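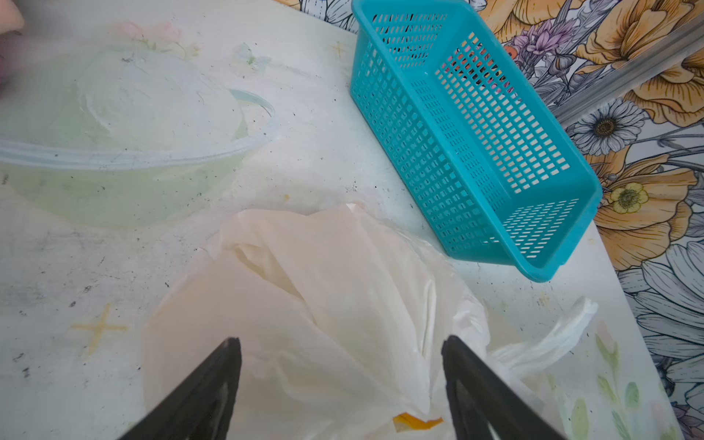
Bromach Household Automation Group

Tidying a table is still slow work for a machine, according to results the group released in July.

The trials covered 1798 attempts at everyday chores, from putting things away in a basket to picking up a plastic bag. With rigid items such as bowls and baskets, the two-fingered gripper finished the job 75 percent of the time. Thin, crumpled bags brought that figure down sharply. A bag changes shape as soon as it is touched, and its handles seldom lie the same way twice.

"A person clears that table without looking," said Dirk Willems, who runs the trials. "We still need minutes for it, and someone standing by."

Shop-floor work went better. At the Fetport packing hall, where goods arrive in the same position each time, a similar arm ran for 6 hours and handled 800 items — most of them boxed — before it had to be reset.

The group plans to repeat the household trials in Ivberg with softer fingertips. Folding laundry is not on the list yet.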